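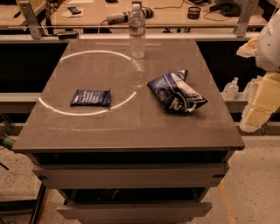 Who decides when a robot is safe? People like to say that robots follow rules, as if there were one big rule book that every robot has to obey. There isn't. There are lots of rule books, written by different people for different kinds of machines, and some of them are a lot better than others. Take a job that sounds too easy to need rules at all: tidying up a drawer cabinet with a water bottle, a small packet and a puffy snack bag on top. The upper drawer is pulled partway out. Should a robot be allowed to push that drawer shut? What if somebody's fingers are in it? You would check without thinking. A robot checks only if a person built it to check.

What is a standard, anyway?

A standard is a long document where a group of people agree on how something should be made or tested. There are standards for bike helmets, for crayons and for the plugs on the end of your lamp. There are standards for robots too. They talk about things like how a robot should stop, what warnings it needs, and how the people who build it should hunt for dangers before anyone else gets near it.

A standard is different from a law. A law is made by a government, and you can get in trouble for breaking it. A standard is often something a company chooses to follow. Sometimes a law says you have to follow a certain standard, and then it gets serious. Sometimes a company just says, "We meet the standard!" and prints it on a box. When you see that, it's fair to ask which standard, and who checked.

The stop button

Most people's favorite safety rule is the big red button. You hit it and the robot stops. Good rule! Robots in factories usually have one, and everyone who works nearby should know where it is.

But think about it a little longer. Suppose a robot is holding a full bottle of water over the edge of a table when you hit the button. Should it freeze with the bottle still in its grip? Should it let go? If it goes limp, could the arm drop onto someone's hand? "Stop" is one short word, and engineers can spend weeks arguing about what it means. A button is only as good as the plan for what happens after you press it.

Slow is safer, up to a point

Another common rule is that a robot must move slowly or gently when people are close. A slow bump hurts less than a fast one. That part is true, and you can try it yourself with a pillow.

The trouble starts when grown-ups treat "slow" as if it meant "safe." A slow robot can still squeeze a finger between a drawer and the cabinet. A slow robot can still be carrying scissors. That is why people who do this work properly look at the whole job: the arm, the thing in its hand, the furniture, and whoever might walk by. This is called a risk assessment. It means you sit down and write a list of everything that could go wrong, then decide what to do about each thing on the list. It's as boring as it sounds, and I trust it more than any shiny video.

About those test numbers

A company called Prornavia makes a tidying robot named Carmont. Its leaflet says Carmont passed 1000 safety tests. Wow, right?

Maybe. Viera Havlíček tests machines for a living, and when I showed her the leaflet she had a question before she got to the end of the page. "Were they 1000 different tests," she asked, "or one test 1000 times?"

Those are very different. If you spell the word "cat" correctly 1000 times, you haven't shown that you can spell "rhinoceros." A robot that picks up the same box from the same spot again and again hasn't shown what it will do with a crumpled bag, which can change shape when you grab it. Or with a clear bottle, which can be hard for some robot cameras to make out. Or with a cat.

I wrote to Prornavia and asked. They sent back a longer leaflet. It said the tests used 80 objects, which is better than one, but it didn't say what the objects were or what counted as passing. I still don't know.

Who writes the rules?

Many robot standards are written by people who work for robot companies. There is a sensible reason for that, as they know how the machines work. But imagine if the rules for bedtime were written only by kids. You'd know a lot about bedtime, and you might also leave a few things out.

So it helps when other people are in the room - doctors, factory workers, people who use wheelchairs, and parents. Vendula Mikuš went to meetings like this for years. She told me one draft she worked on was 124 pages long, and children were mentioned in it once. The robot was meant for homes. She made a fuss, and the next draft had a whole section on kids, including kids who lie on the floor and kids who poke things.

I'd like to say that always happens. It doesn't. Sometimes a person makes a fuss and the draft stays the same.

Rules for you

If you ever visit a place where robots are working, there will be rules for visitors too. They might be different from these, and if they are, follow theirs.

Stay behind any line or fence, even if the robot is still. A robot that isn't moving might be switched off, or it might be waiting for its next instruction, and you can't tell by looking.

Don't hand things to a robot or take things from it unless the person in charge says so.

Ask where the stop button is. Don't press it to see what happens.

Tie back long hair and keep dangly sleeves and cords away from moving parts.

If something looks wrong, tell a grown-up, even if you think you might be mistaken.

Questions worth asking

You don't have to be an engineer to be a good doubter. The next time someone tells you a robot is perfectly safe, try some of these.

Safe doing what job?

Safe around which people? Little kids? Dogs?

Who tested it, and did they also sell it?

What went wrong during the tests? (If they say "nothing," ask again. Something nearly always goes wrong in a test, and finding it is the reason you test.)

What does it do when it isn't sure?

That last one is my favorite. A good answer might be, "It stops and asks for help." A bad answer is, "Oh, it's always sure."

Words to know

Standard: an agreed way to make or test something.

Risk assessment: a careful list of what could go wrong and what you'll do about it.

Emergency stop: a control that makes a machine stop in a hurry.

Draft: a piece of writing that isn't finished yet and can still be changed.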